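To: kitchens-list
From: Kenneth Haldane, Estates Office, Nernton College
Subject: Re: Stone counters in shared kitchens, cleaning and sealing

Dear colleagues,

Thank you to all who responded to the draft guidance circulated in January. The message that prompted most of the replies is quoted below in full for those who joined the list after it was sent. The position of the Estates Office follows the quotation, and the points on which we still need an answer from the halls are set out toward the end.

Dorin Căpraru wrote:

> Dear all,
>
> I write on behalf of the residence staff at Desov House. We have read the draft and support most of it. Our concern is with the section on stone.
>
> The draft says that stone counters should be wiped down daily with "a suitable product." Our cleaning staff work across the whole building and have one cart between them. The spray on that cart is the general bathroom and kitchen descaler. It does very well on the sinks and shower screens, and it has been used on the counters as well for as long as anyone can remember. The counters in the ground floor kitchen now have dull areas beside the sink and the kettle. We reported these as stains. The contractor from Sitompul looked at them and told us they are not stains and will not clean off.
>
> If the College wants a different product used, the guidance needs to name it or at least say what must not be in it. "Suitable" will be read as "whatever is on the cart."
>
> We would also ask who pays for refinishing. The damage was done in the course of ordinary cleaning, and we do not think it should be charged to residents through the annual deposit review.
>
> Finally, the draft asks for counters to be resealed "regularly." Please could this be given as an interval.
>
> Dorin Căpraru
> Desov House

These are fair points, and the wording of the draft was too loose. The revised text will read as follows.

Cleaning products. Marble, limestone and travertine counters are to be cleaned with warm water and a small amount of mild dish soap, or with a cleaner whose label states that it is safe for marble. They are then to be rinsed with clean water and dried with a soft cloth. Descalers, vinegar, lemon-based sprays, bathroom cleaners and scouring powders are not to be used on these surfaces in any building. Bleach is not to be used either, except on the written instruction of this office. Granite is less easily marked by acids, but halls that have both kinds of stone are asked to apply the marble rule throughout.

What the dull areas are. The contractor's explanation to Desov House was correct. Marble is made up mostly of calcium carbonate, which reacts with acid. A descaler works by dissolving the chalky deposits left by hard water, and it will dissolve the polished face of the stone in the same way. The result is called etching. An etched area is usually paler or flatter than the stone around it and is easiest to find by looking along the counter toward a window. It is a change in the surface, and further cleaning will not remove it. Several halls have reported etching to the help desk as limescale, and in at least one kitchen more descaler was then applied to it. Staff who are unsure which they have should leave the area alone and send a report.

Stains. A stain is darker than the surrounding stone and is caused by something soaking in, most often oil, coffee or wine. Many stains can be drawn out with a poultice left under plastic film and then removed once dry. This is slow work and sometimes has to be repeated. It should be requested through the help desk and should not be attempted by hall staff.

Sealing. Counters are to be tested every 6 months. The test consists of placing a spoonful of water on a clean, dry part of the counter, away from the sink, and leaving it for 5 minutes. If the stone has darkened when the water is wiped away, the counter is due for sealing and the hall should book it. If there is no change, nothing further is needed until the next test. We have chosen a test over a fixed sealing date for two reasons: kitchens differ a good deal in how hard they are used, and too many coats of sealer can leave a cloudy film. The College currently holds a stock of Drodis sealer for this purpose. It is to be applied by the contractor only, and the kitchen must be closed to residents while the work is done.

It should be understood that a sealer does not prevent etching. It slows the entry of liquids into the stone and gives staff more time to wipe up a spill. It offers little protection to the polish itself. Fergus Ritchie raised this after the last round of sealing, when several residents had been told that the counters were now "protected," and the notice that goes up in the kitchens has been reworded as a result.

Charges. Etching that results from routine cleaning by College staff will be met from the maintenance budget. It will not be charged to residents. Burns, cuts and chips will continue to be assessed under the existing rules. Desov House should disregard the estimate it was sent and may expect a corrected letter.

Choice of material. A number of replies went beyond cleaning and asked whether the College should be installing marble in shared kitchens at all. This is a reasonable question, and it will be considered before the next set of kitchens goes out to bid. Veined brown and gray-brown stones remain popular with those who are shown the options, and they are forgiving of crumbs and small marks in a way that plain white stone is not. They are no harder than the white stone and etch just as readily. A honed finish makes etching less noticeable than a polished one does, though it tends to take up oil more easily.
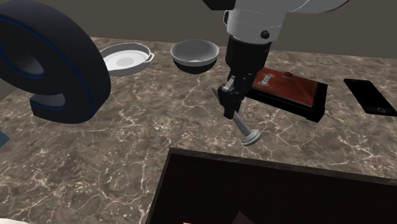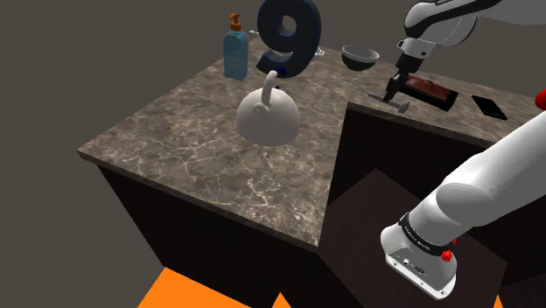 Marble with white veining.

Divya Reddy asks whether a honed finish could be specified for the existing counters when they are refinished, so that halls with etched areas do not pay for a polish that will be lost again within the year. She also asks whether the two finishes could be mixed in one kitchen, with the honed surface kept to the run beside the sink.

On the first point, yes. The contractor can hone in place, and the cost is usually lower than that of a full polish. Any hall that would like this should say so when the work is booked. On the second, we would advise against it. The difference in color between honed and polished stone is plain to see, particularly in darker marble, and the join would be reported to the help desk as a fault. Kitchens should be finished one way throughout.

Mahtab Taheri has asked about the small boards and trays that some halls have bought for use under oil bottles and kettles. These are encouraged. They should have felt or rubber feet and should be lifted and dried underneath when the counter is wiped. A metal tray left standing in water can leave a rust mark that is very difficult to remove.

The following matters are still open, and replies to the list would be welcome.

Storage. Where the cart is shared between buildings, we need to know whether there is space for 2 clearly marked spray bottles, one for sinks and showers and one for stone. If there is not, a bottle can be kept in the cupboard of each kitchen, provided that the cupboard has a lock.

Records. The test result should be written down somewhere. This office would prefer the existing maintenance log, with the name of the kitchen and the word "darkened" or "unchanged." Halls that no longer keep a paper log should tell us what they use in its place.

Unknown stone. In 6 of the older kitchens we have no record of what was fitted. Please do not test the surface with vinegar or lemon juice, as one reply suggested, unless it can be done on the underside of an overhang. Until the material has been confirmed, these counters should be treated as marble.

The revised guidance will be placed in the shared folder once replies have been received, and the January draft will be withdrawn at that point. Halls that have printed the draft and posted it in their kitchens are asked to take it down now.

Kenneth Haldane
Estates Office
Nernton College

To leave this list, send a blank message with the word "remove" in the subject line.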